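Flurska: Collecting Two-Arm Demonstrations for Imitation Learning
Project report, Rowena Soriano

2. Workspace

All demonstrations were recorded on one tabletop with a pair of arms mounted along the front edge. Three bins stay in a row toward the back. The objects around them, including toy blocks and toy or real-size microphones, were kept in view so that the policy would not be trained on a bare table.
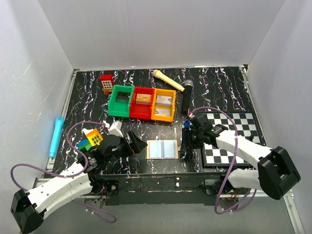
3. Recording procedure

Each episode is one teleoperated attempt, stored as joint positions for both arms plus video. Recording began in January and produced 1,391 episodes. Of these, 242 were dropped in review – mostly dropped objects and long pauses by the operator.

The flat holder at the center front was the hardest item. It offers little height for the fingers, and the two grippers have to work close together. Cables also pass over parts of the table and hide objects from the fixed camera.
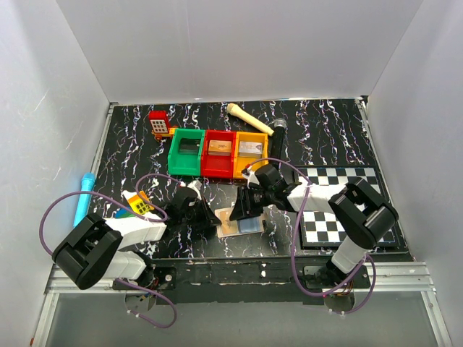
Photo: R. Soriano / Flurska project

4. Labeling

Episodes were split into four phases: approach, contact, move and release. Phase boundaries were marked by hand in Gostetum. Where the fingers hid the contact point, the boundary was taken from the gripper position signal. Failed grasps followed by a successful retry were kept and given a separate tag.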